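Gallery: The Handling Rules, Illustrated

Esura's handling rules for gripper work run to 28 pages, and we are fairly sure that the only part anyone reads is the table of contents. So every December we put up a gallery, on the theory that people who won't open a manual will still scroll through one. The rules are the same for the real cells and for the simulated ones. The simulator's furniture can't be dented, but habits can, and the habits travel.

Fuller wording for everything on this page is in the Ernell binder, which lives on the shelf by the door and has excellent posture from lack of use.

Holding things over tables

Rule 2 covers the space between picking an object up and putting it somewhere. New operators tend to think of this as the boring part. It is where most of our incident forms come from, and a form takes 15 minutes to fill in if you type quickly and don't argue with the drop-down menus.

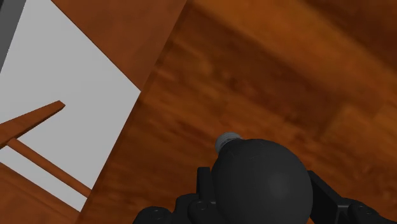 Dark, rounded object between two black fingers, wood grain behind. Simulated, and the rule applies anyway.

Check the contact on both fingers before any sideways move. Round things deserve extra suspicion: they offer very little to hold and they roll beautifully. If the view you have doesn't show both contact points, get another view. "It looked fine from the other side" is a sentence we have on file several times over.

Going around furniture counts as a move too. Plan the path with the object included in the collision shape, full size, for the whole trip. A planner that thinks the gripper is empty will happily take the short way past a chair.

Smooth, matte and dark objects are the ones the Marinescu checklist calls "low-information," a polite way of saying the depth estimate may be guessing. Confirm the pose a second time before release. Yes, in simulation as well.

A word on numbers

A grasp setting goes into the shared Drelimis library after 1,000 logged trials, failures included. Leaving out the embarrassing ones makes a lovely chart – and a setting we then have to take back out on a Sunday.

Corrections to the captions go in the usual folder. Corrections to the rules need the long form, page 28.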